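Small Electronics Bench, Unit 4: Batteries, Capacity Claims and What You Get
Handout, revised 2019-10-17

Read this before the lab. Bring a calculator and a low opinion of packaging.

1. The number on the wrapper

Every rechargeable cell has a capacity printed on it in milliamp-hours, and most students treat that number the way they treat the length of a ruler. Don't. A capacity figure only means something if you know three other things: the discharge current, the cutoff voltage and the temperature. If the wrapper gives you none of them, you have a number and no measurement.

The cell we use in this unit is sold under the name Wanell and is marked 3,120 mAh. The seller's page says "tested." It does not say by whom, or at what current. Maybe it's true at a trickle. Nobody draws a trickle from a cell they bought to run a motor.

What the page also claims, with my comments:
"High drain." Compared with what?
"Full capacity guaranteed." There is no cutoff voltage given, so there is nothing to guarantee.
"Protected." Possibly. Check for yourself before you short one.

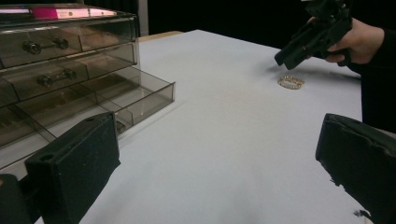
Also watch for capacity quoted in mAh on a power bank. The figure normally refers to the cells inside, at cell voltage, and you are using the output at 5 V. Converting up costs you twice: once in arithmetic, since the same energy at a higher voltage is fewer amp-hours, and again in converter losses. Work in watt-hours and most of the magic goes away.

2. How we measure

Constant-current discharge, timed, down to a fixed cutoff. It is dull and it works. The meter on the bench is the Pevau, which will add up the amp-hours for you. I would like you to do the sum by hand as well, because the Pevau has a habit of counting on past the cutoff if the load is slow to let go, and it will report the extra with a straight face.

Procedure:
Charge the cell fully and let it rest.
Set the load and write the current down. The setting on the dial is not the current. Measure it.
Use four wires. Two carry the load current, two go to the voltmeter, and the voltmeter pair connects right at the cell.
Log voltage against time. Stop at the cutoff, not when you get bored.
Multiply amps by hours.

The four-wire step is the one people skip. Our spring holders plus leads came to 139 milliohms when I measured them in June. At 2 A that is 0.278 V lost before the meter sees anything, so with only two wires you hit the cutoff early and blame the cell for your own holder. I have read a good many angry reviews that were, I suspect, reviews of a spring.

3. Internal resistance

Quick version: read the voltage with no load, apply a known load, read again. Divide the drop by the change in current. A healthy cell of this type should come out well under 100 milliohms.

Less quick version: the answer depends on how long you wait before the second reading. Read at once and you get mostly the ohmic part. Wait ten seconds and the chemistry has joined in, and the number is bigger. Both are "internal resistance," and a data sheet will usually pick the flattering one. The Escombe tester gives a result instantly and to three decimal places. I trust the first. Write down your waiting time or the result can't be compared with anybody else's.

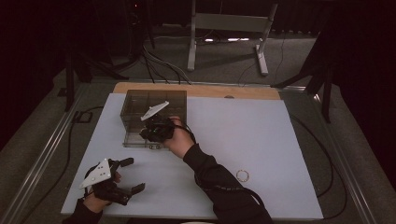 4. Salvaged cells

The Sumampouw pack is an old laptop battery with 6 cells, wired as three pairs in series. The usual advice online is that one dead cell kills the pack and the rest are as good as new. Half right. The rest are the same age, have had the same hot summers inside the same case, and were charged by the same charger. Expect roughly two thirds of the original capacity and be pleased if you see more.

Do not charge a lithium cell that you find below 2 V. There are forum posts explaining how to coax one back. They rarely mention what it was like a month later.

5. For the write-up

One graph of voltage against time, axes labeled, current stated.
Capacity in mAh and in watt-hours, with the cutoff given.
Internal resistance at two waiting times.
A short paragraph on whether the wrapper is wrong, or merely vague. You will need to argue for one or the other, and "the seller lied" is not an argument unless you can rule out your own wiring.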